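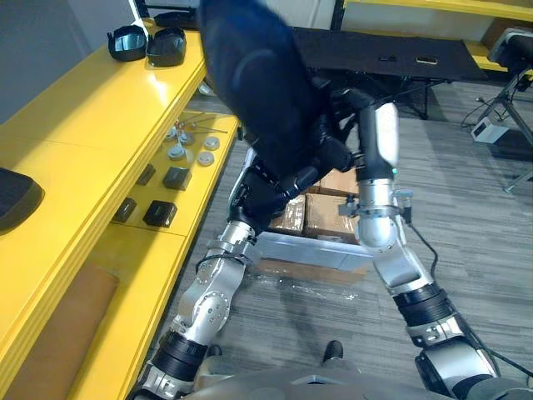
Zandham box handling: what the numbers leave out

Rasha Haddad's group trained its two-armed humanoid on 510 demonstrations and says the policy now copes with cardboard boxes it has never met. Maybe. The write-up covers 3 box sizes, all on the same carpet, and gives no baseline. Hussam Mansour asked in April for the failed runs — he is still waiting. Until those are out, I'd read "general" as "general in one room."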